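Stotstead Regional Infrastructure Office
Progress Report to the Department of Public Works
Reporting period: January to June

Summary

The Office was set up to prepare a long-range infrastructure plan for the Stotstead region and to advise the Department on the order in which major works should be funded. During the reporting period the Office finished its asset inventory, held the first round of public consultation, and submitted draft advice on two projects: the Wumholm water main replacement and the Plalletti rail crossing. Work on the hospital access study is behind schedule. Spending remains within the approved grant.

Staffing and governance

Kristof Verstraete took up the position of director in January. Three planning positions were filled in the following weeks, and a fourth, for a transportation economist, was advertised twice without a suitable candidate. The Office has asked the Department to consider a part-time secondment for the remainder of the grant year.

The advisory board met four times. Its terms of reference were amended at the second meeting so that members with an interest in a project under review must leave the discussion as well as the vote. The conflict register has been updated and is available to the Department on request.

Asset inventory

The inventory now covers 346 public assets valued above the reporting threshold, including bridges, pumping stations, school buildings, clinics and two ferry landings. Each entry records the owner, year of construction, last inspection and a condition rating on a five-point scale. Records supplied by the smaller municipalities varied in quality, and in several cases the most recent inspection report could not be located. Those assets have been rated as "condition unknown" and listed separately.

The Office had expected to adopt the ratings already used by the water authority. On review, these were found to measure remaining service life and could not be compared with the ratings used for roads and buildings. Staff converted the water entries by hand, which added five weeks to the task. The conversion table has been shared with the authority for its comments.

Public consultation

Consultation on the discussion paper was open for eight weeks. The Office received almost 2,000 responses, most of them through the online form. Sessions were held in Stotstead, Wumholm and Plalletti, with an additional evening session at the Sepúlveda branch library, beginning at 6:30 p.m., for residents who could not attend during working hours.

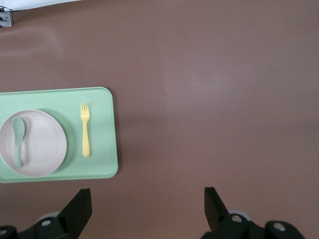 Respondents were asked to rank seven categories of spending. Water supply and local roads received the highest rankings in all three districts. School buildings ranked third in Stotstead and Plalletti but fifth in Wumholm, where the high school was rebuilt recently. Cultural facilities were ranked low overall, although written comments in support of a regional archive were detailed and came from a wide range of ages.

Attendance at the Plalletti session was poor. The notice was mailed late and the session fell in the same week as the school concerts. The Office will hold a second session there in the fall and will send notices at least three weeks in advance.

Wumholm water main

The Office reviewed the water authority's proposal to replace the older of the two mains serving Wumholm. The main supplies 1,000 properties and has been repaired eleven times in the past six years. The authority's preferred option is full replacement along the existing route. The Office's draft advice supports replacement but recommends that the northern section be moved into the road reserve, where future repairs would not require access to private land.

The authority has questioned the cost of the revised route. A joint survey of the road reserve has been agreed, and final advice will be submitted once the results are received. The Office does not expect the survey to affect the recommended start of construction.

Plalletti rail crossing

Traffic counts at the crossing show long delays in the morning peak, particularly between 7:45 and 8:30 a.m. Three options were assessed: a road overpass, a pedestrian underpass with improved signals, and signals alone. The draft advice favors the second option. An overpass would shorten delays further, but it would require the purchase of several homes and would direct heavy vehicles past the elementary school.

The railroad has asked for changes to the drainage design. These are under discussion and are considered minor.

Hospital access study

The study was due for completion in this period and has not been completed. The consultant first engaged withdrew in the second month, and a replacement was appointed under the same terms after a shortened procurement. The patient travel survey has since been carried out, with 800 completed questionnaires returned. Analysis of bus connections and parking demand is in progress. A draft is expected by the end of September.

The Office accepts that the original timetable allowed too little time for approval by the hospital's ethics office. Future studies involving patients will include a separate allowance for this step.

Budget

Expenditure to the end of June was 46 percent of the annual grant. Salary costs were below forecast owing to the vacant economist position. Consultation costs were above forecast, chiefly for printing and translation. The Office requests approval to move part of the salary underspend to the consultation line to cover the second Plalletti session. No increase in the total grant is requested.

Work planned for the next period

The Office will submit final advice on the Wumholm main and the Plalletti crossing, complete the hospital access study, and publish the inventory in a searchable form. Drafting of the long-range plan will begin in August, starting with the chapters on water and schools. The chapter on energy depends on demand projections that the Department has undertaken to provide, and the Office would be grateful to receive these before the end of September.

Decisions sought from the Department

1. Approval of the budget transfer described above.
2. Agreement to a part-time secondment of a transportation economist.
3. Confirmation of the revised completion date for the hospital access study.

Submitted by Kristof Verstraete, Director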